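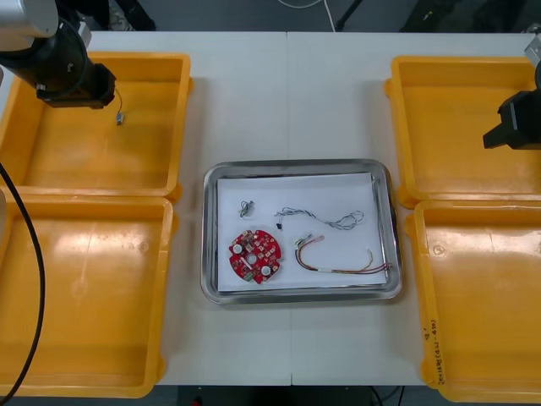

Ticket 374 – left arm drops the small connector before it gets to the bin

Cell: two-arm sorting table, Storkamitz
Opened by: Jolanta Wasilewska
Status: watching it

Right, so this one's been bugging me since November. The left arm picks a wire out of the steel tray happily enough, carries it over to the upper yellow bin, and then every so often lets go early. The right arm never does it, same program mirrored, same paper in the tray.

First guess was grip force. I put it up from 18 to 25... no, sorry, wrong column, that's the speed. Force is untouched! Speed is back at 18 now.

Then I had a proper look at the finger pads and the left pair had gone shiny. Wiped them down, ran 125 picks with just the thin wires, still got drops. Swapped in the spare pads from the Hiden drawer and did 253 picks – two drops, both on the coloured harness, which is a pig to hold anyway.

Also re-clipped the black cable on the left arm so it can't tug on the wrist at full reach. Could be that was half the trouble, I changed both on the same afternoon (I know, I know).

Still to do: order more pads from Zistent, and put a fresh sheet in the tray.

We use cookies to remember your settings. Accept | Manage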